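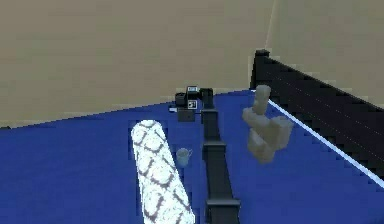 The arm in the simulator, with the mug on its left.

Week three of the Trarnach build and I still don't trust the sim. Everyone in the shared workshop swears by it. Run 200 grasps in software, they say, then bolt the real thing together. Fine, but my bench isn't a flat blue floor, and I doubt a cheap servo behaves as nicely as its model.

I did run 100 tries at the mug before bed. The success rate looked great – too great for my taste. I've left the friction settings alone until I can measure something real.

The wrist bracket gets drilled in July. I'll believe the numbers when a real mug survives 70 lifts.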